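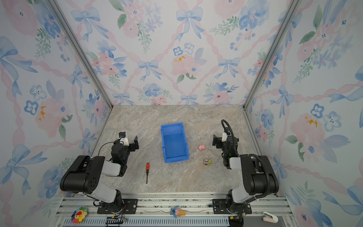 하늘색 리본과 분홍 꽃, 대각선으로 이어지는 리본 격자무늬 벽지

검색어를 입력하세요 검색

꽃무늬 벽지 앞에서 또 마음이 약해졌다
2020년 9월 | 글쓴이 창가자리

작은방 도배를 미룬 지가 벌써 언제부터인지 모르겠어요. 봄에는 여름 지나고 하자 했고, 여름에는 장마 끝나면 하자 했는데 이제 진짜 핑계가 없네요 ㅎㅎ 그래서 요즘 밤마다 이불 속에서 벽지 샘플만 들여다보고 있습니다.

저는 원래 무지 벽지파였거든요. 지금 집 거실도 그냥 미색이에요. 그런데 어릴 때 외할머니 댁 건넌방이 온통 꽃무늬였던 게 자꾸 생각나는 거예요. 장판은 노랗고 벽에는 자잘한 장미가 빼곡하고, 낮잠 자다 깨면 그 장미를 손가락으로 따라 그리면서 놀았어요. 장롱 뒤쪽은 색이 안 바래서 혼자만 새빨갰던 것도 기억나고요. 그때는 촌스럽다고 생각했는데 이 나이가 되니 그 방이 제일 그립습니다.

후보는 이래저래 줄어서 지금은 Pradden이랑 Fomico 두 곳만 남았어요. Pradden은 색이 차분하고 종이가 도톰해서 만지는 맛이 있는데, 무늬가 커서 작은방에 바르면 꽃이 저를 내려다볼 것 같고요. Fomico는 무늬가 잔잔한 대신 배송이 느리대요. 샘플북이 296쪽이나 되는데 그걸 또 처음부터 끝까지 다 봤습니다. 눈이 침침해요, 진짜로!

수채화풍 무늬는 바탕이 하얄수록 방이 시원해 보이더라고요. 분홍만 있으면 좀 답답한데 파란색이 섞이면 숨통이 트이는 느낌? 초록 잎까지 들어가면 커튼은 무조건 무지로 가야 할 것 같고… 커튼 고민은 시작도 안 했는데 큰일이에요.

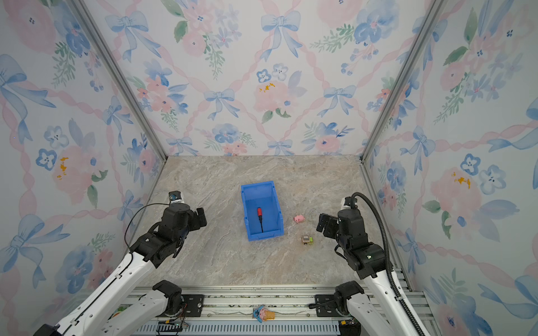
꽃무늬는 한쪽 벽에만 발라야 안 질린다고 지난 글에 댓글 남겨 주신 분이 계셨어요. 본인은 방 전체에 발랐다가 3년 만에 다시 뜯었고, 뜯을 때 밑에 있던 초배지까지 같이 일어나서 고생을 하셨다고요. 읽고 나서 한참 고민했는데, 저는 그래도 다 바르고 싶어요. 한쪽만 바르면 할머니 댁 그 느낌이 안 날 것 같거든요. 질리면 그때 또 뜯죠 뭐. (남편은 이 말 듣고 조용히 방에 들어갔습니다.)

걱정은 무늬 맞추기예요. 동네 지물포에 물어보니 무늬 반복이 46센티면 자투리가 꽤 나온다고, 한 롤은 넉넉히 더 사 두라고 하시네요. 특히 리본처럼 선이 이어지는 무늬는 이음매가 조금만 틀어져도 티가 난대요. 예전에 화장실 문 옆에 시트지 붙이다가 울어 본 사람으로서 이번에는 직접 안 하고 맡기려고요. 풀 냄새 빠지는 시간도 생각해서 날짜는 10월로 잡아 놨어요.

그 전에 책장부터 비워야 하는데 아직 손도 못 댔습니다. 안 읽는 책은 이참에 정리할 생각이니 혹시 요리책 필요하신 분은 방명록에 글 남겨 주세요. 착불로 보내드릴게요.

문의하기 | © 2020 창가자리. 무단 전재 금지 | 맨 위로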